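Recording pick demonstrations

Home the arm before each take. Place the object on the table between the bins, start the recorder, then move the gripper down at a steady speed. Stop the take two seconds after release.

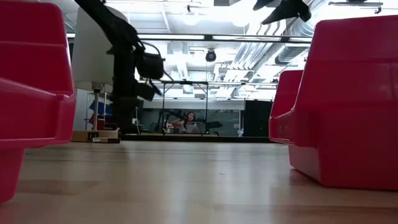

Arm over the table, red bins at either side.

Discard any take in which a bin shifts. Vary the object's starting position across the set and aim for around 500 takes per object. Save each session under the operator's name and note failed grasps in the log.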